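Subtitle timing and reading speed in streamed drama
Speaker notes, Lamai Phetsri
Caltville screen translation evening, second talk
Last updated: February

Start with the title card up and the house lights at half. 

Opening point. A subtitle file is a list of in-times, out-times and text. Viewers judge a foreign-language series partly on that file, and reviewers seldom mention it. Tonight covers the timing only. Word choice and honorifics were handled in the first talk.

Material. The case is the pilot of Pretik, a courtroom serial licensed by Sokico. The pilot file holds 566 subtitles. I worked from the delivered file and the locked picture, with no access to the earlier drafts. Say this early, as it limits what I can claim about who made which decision.

Clip one: the hallway argument. Play it through once without comment, then again with the timing overlay. Two speakers overlap for most of the exchange. The file gives each speaker a dashed line in the same subtitle, so both lines appear when the first person starts talking. The second speaker's reply is therefore readable before the actor opens her mouth. In comedy this kills the joke. In this case it gives away that she already knows about the letter.
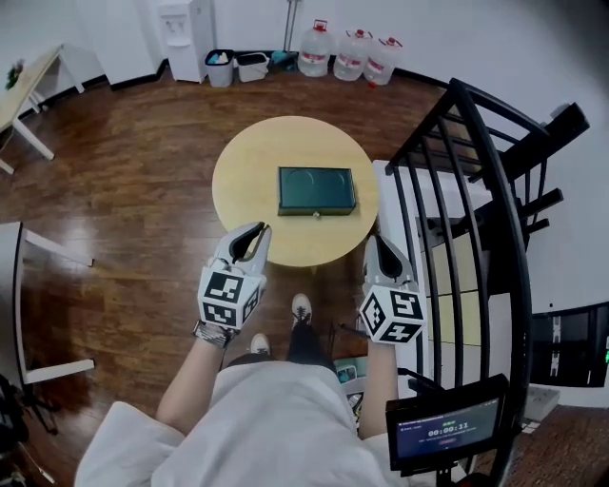
The alternative is to split the pair into two short subtitles. Cost: each one falls under the minimum duration most style guides ask for. My preference is to split and condense, dropping the vocative at the start of the first line. Show the revised version. Pause for reactions.

Shot changes. The usual rule is that a subtitle should not hang over a cut by a few frames, as the eye tends to return to the start of the line and read it again. Pretik is cut fast in the courtroom and slowly everywhere else. The file snaps to cuts in the slow scenes, where it matters least, and drifts across them in the cross-examination. I suspect an automatic pass with the threshold set too low. Label that as a guess.

Clip two: the judge's summary. Long sentences, formal register, one speaker. Reading speed climbs well past comfortable by the third subtitle. Point out that the actor, Mbeki's character's lawyer, is doing something with his hands throughout that nearly every viewer will miss. Condensing by a quarter gives the audience time to look up. Colour and italics do not help with this.

Skip the next slide if we are past 8:40 pm.

Optional slide: line breaks. Break before the conjunction, keep the article with its noun, favour a shorter top line where the frame allows. The file is good on this and I should say so.

Closing. Requests for anyone commissioning subtitles: supply the locked picture, supply the script, and leave time for one viewing at normal speed with the sound on. Questions for five minutes, then hand the microphone back to the desk.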